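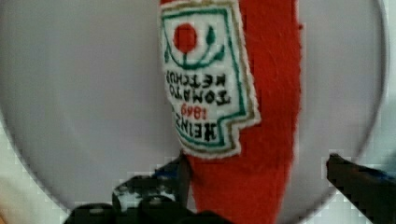
Play kitchen set 1459: tableware and soft food

Compiled by Védís Riis, Urkavside toy library

Set 1459 is a mixed play kitchen set of tableware and toy food. It replaces the older Magalhães set, which was withdrawn in August after too many pieces had gone missing to make up a useful loan. The catalogue now lists 172 play sets in all, and this gallery follows the same layout as the others: a general entry, individual pieces where there is something to record, and handling notes at the end. Click a picture for the larger version.

Ketchup bottle, plush

Red fuzzy fabric, felt-like to look at, with a stepped label patch in white. The patch has a green embroidered outline and a thin tan or gold stitched edge outside it. The emblem is a tomato with leaves and stem. Lettering is embroidered: TOMATO KETCHUP and HEINZ in black, 1869 in smaller red thread. The stitching is coarse and raised, and the letters have slightly soft edges when seen close up. This is how the label was made and should not be entered as wear on the return slip.

The fabric picks up lint. Go over it with a dry clothes brush, working down the bottle from one end to the other and keeping off the patch. Loose threads on the lettering are to be trimmed with small scissors and never pulled. If a thread has come away for the length of a whole letter, put the bottle in the repair tray and mark the set incomplete.

Tableware and food, laid out

The larger pieces are a pale lavender oval plate with a slightly raised rim, a light blue bowl, a mint-green bowl with a paler interior, and a mint-green mug with a curved handle. Among the food are an orange half with the segments showing on the cut face, a small red tomato and a strawberry with a green top. The red squeeze bottle with the white cap lies in the middle of the table.

The two mint-green pieces are listed together in the catalogue and the light blue bowl separately. Borrowers tend to describe both bowls as "the green one", so check the colour against the list when a loss is reported. The tomato is the piece most often missed at check-in, as it rolls inside the mug.
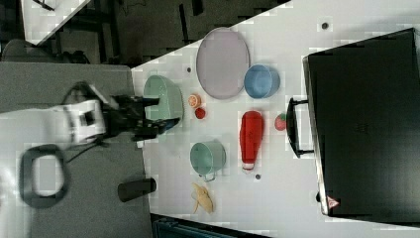
Storage

The set goes in a 20 litre box with a clip lid, on the lower Drillov shelving to the left of the door. Pack in this order:

Plate flat on the base of the box.
Bowls upright on the plate, one inside the other.
Mug beside the bowls, handle towards the corner.
Small food items in the cloth bag, bag inside the top bowl.
Soft pieces last, label side up.

The lid should close without pressure. If it does not, the mug is usually lying across the bowls and needs turning. The number on the end of the box must face outwards. Do not stack anything on top of a box that holds soft pieces - the bottle takes a crease after a few weeks and the crease does not brush out.

Cleaning

Tableware is washed by hand in warm water with a little Unow, rinsed and left to dry on the rack with the open side down. It is not to go in the dishwasher at the hall. Hard food items are wiped with a damp cloth and dried straight away, paying attention to the grooves on the orange half and the green top of the strawberry.

Soft pieces are surface cleaned only. Use a barely damp white cloth, since coloured cloths have left dye on pale patches in the past (set 1459 was not affected). Allow a full night for drying before the piece goes back in its box. A soft piece packed damp will smell, and the smell passes to the cloth bag.

Loan terms

The set is lent for 2 weeks and may be renewed once if there is no waiting list. Collection and return are on Saturday mornings at the Urkavside desk. Pieces are checked off against the printed list inside the lid while the borrower is present. Single missing pieces are noted on the card without charge; the plate or a bowl is charged at replacement cost.

Please do not add pieces from home to fill a gap. Two earlier sets became impossible to check because of this.

Corrections to the entry should be sent to Védís Riis, quoting the set number. The printed list will be updated at the same time as this page.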